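Waiting for the Kettle: Tea Breaks and Small Talk in a Shared Student House
Petronella Venter, Second Year Project Report, June 23, 2026

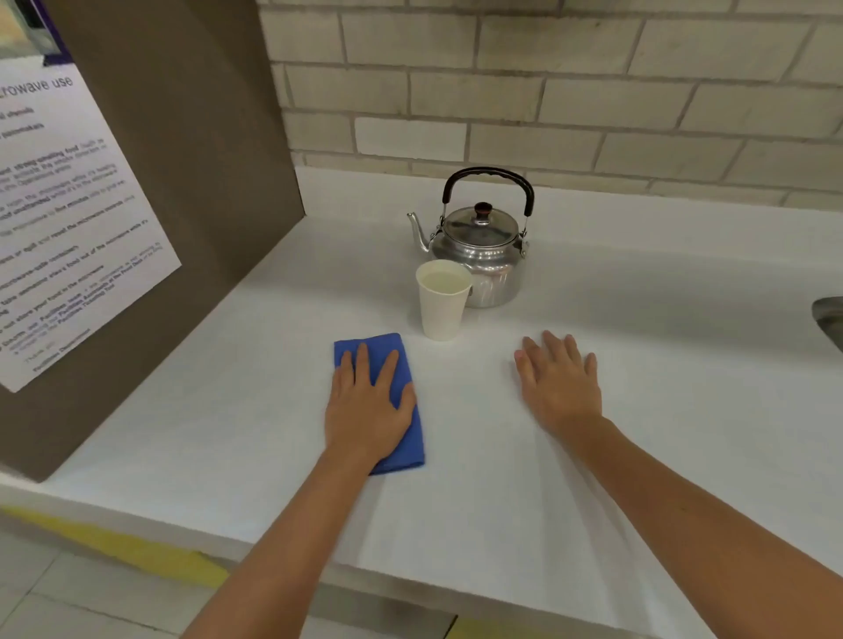

Fig. 1. Kettle and paper cup on a white countertop.

Background

My first proposal was a study of loneliness among first-year students across the whole university. My supervisor wrote "with what army?" in the margin, and so the project shrank to one shared kitchen in Gunell House, where 12 people live and 13 mugs are said to exist. I have lived there since December.

The question I ended up with was a modest one: do people who make hot drinks in the shared kitchen talk to each other more than people who make them in their rooms? Most of us own a small kettle we are not supposed to own, so both groups were easy to find.

Method

I asked everyone in the house to keep a drinks diary for two weeks. Each entry recorded the drink, where it was made, who else was present and whether any talking took place. "Talking" was meant to cover anything longer than a greeting. One housemate asked whether sighing loudly at the bin counted, and after some thought I ruled that it did if somebody answered.

Nine people handed in diaries. One was mostly a shopping list. I kept it in, leaving out the shopping, and ended up with 93 usable entries.

I also held short interviews with four housemates, each lasting as long as it took them to finish a cup of tea. Slow drinkers are therefore over-represented in my quotations.

Results

Drinks made in the kitchen led to talking far more often than drinks made in bedrooms. Put that baldly, it sounds like something I could have worked out from bed, and my flatmates have said so.

The more useful finding was about timing. Nearly all the conversations began while the water was heating, and very few began once the drink was poured. People with a full cup leave. People waiting for the water have nowhere to go and have already read the fire notice. One interviewee put it like this: "I don't want to chat, but I don't want to stand there like a heron either."

Topics were narrow. Washing-up came first by a long way, followed by deadlines and the heating. Two people discovered through the diary period that they were on the same course. They had lived across the corridor from each other since the start of term.

Coffee drinkers talked less than tea drinkers. I would not lean on this, as three of the coffee drinkers were revising for the same exam and were not talking to anyone.

Problems

Keeping a diary changed what people did. At least one person admitted to starting conversations "for the data", and another avoided the kitchen altogether so as not to have to write anything down. I was also both researcher and housemate, and it is hard to stay neutral about a kitchen when it is your turn to clean it.

The word limit for this report is 2000, which I had worried about filling. If I did the study again I would use a second house for comparison, and I would collect the diaries before the end-of-term party.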